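Home | Guides | Newsdesk kit | Downloads | Contact

Rilex Incident Alerts: Set-up Guide for Local Newsrooms
Section 4: Police and hospital feeds

Rilex collects short notices from police, ambulance and hospital press desks and drops them into your queue. The sales sheet says this saves an hour a shift. Treat that as a hope until you have run it through a December weekend.

1. Open Feeds and choose Add source. Type the area name in full. "Drindcombe" and "Drindcombe Rural" are separate sources, and the search box will not warn you.

2. Set the word limit to 400. Longer notices are split in two, and the second half often arrives first.

3. Switch Auto-publish OFF. It is on by default.

CAUTION: The "Confirmed" badge means only that two feeds carried the same words. One is often a copy of the other. Ring the press desk before you print a death, an injury or an arrest.

4. Under Names, tick Hold. The filter is meant to catch children and victims of sexual offences. In our trial it let through a school, a street and an age in one notice, enough for any neighbour to work out the rest.

5. Under Pictures, set Medical and Graphic to Ask first. The sorting is done by software and we would not lean on it. 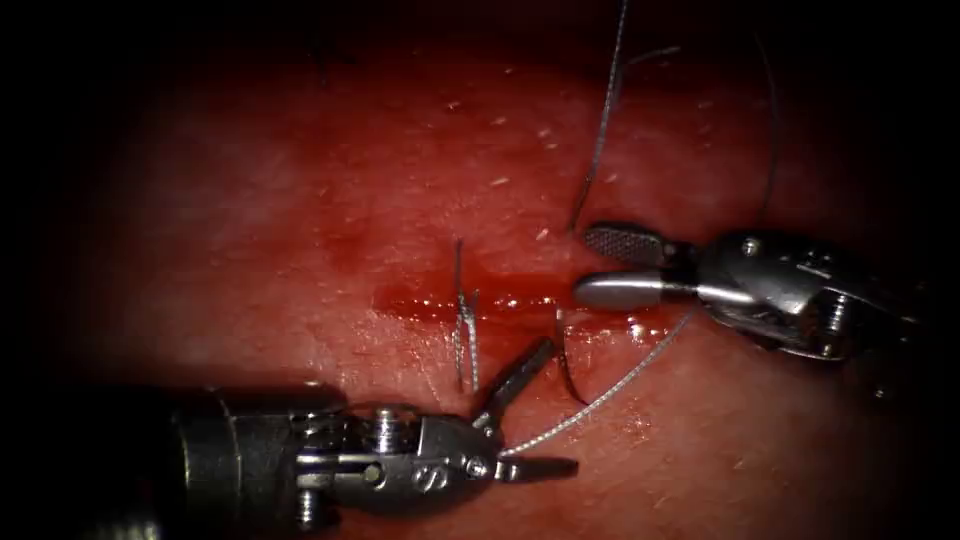
Fig. 4.2 Surgical instruments at an incision. Category: Medical.

6. Set the archive to 28 days. The "unlimited" option slows the queue badly, whatever the help page claims.

7. Press Test feed. A green tick shows that the line is open. It tells you nothing about whether the notices are right.

NOTE: Error 34 is listed as "rare". If you see it, remove the source and add it again. Restarting does no good.

Comments (3)

deskhand: Step 3 should be in red. Ours went live with Auto-publish on.

Pornance Weekly: Still get split notices at 400. Dropped ours lower and it helped a bit.

nightsub: Does the Hold box survive an update? Mine came back unticked.

Related
- Section 3: Court lists and reporting limits
- Section 5: Corrections and takedowns
- Moving from Didenko Wire to Rilex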